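**How do I show the arm a new task?**
Hold the Vestau by the wrist and move it through the task slowly. Press record before you start and again when you finish.

**Can I do it by remote control instead?**
Yes. Plug in the hand controller and choose Remote on the menu. The arm copies your hand, and the fingers close as you squeeze. 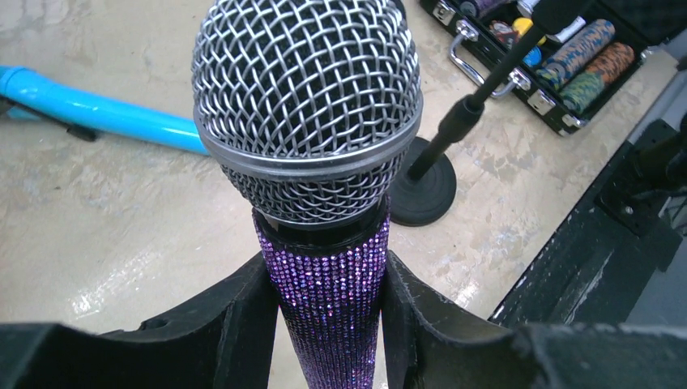

*Wrist view: both fingers on the microphone's handle, below the grille.*

**How many recordings does it need?**
We ask for 56 per task. Vary where the object starts.

**What if I drop something?**
Stop, mark the recording as failed and begin again. Don't delete it.

**Who do I ask for a controller?**
Murali Sastry or Anitha Palaniappan. Bookings are for up to 3 hours.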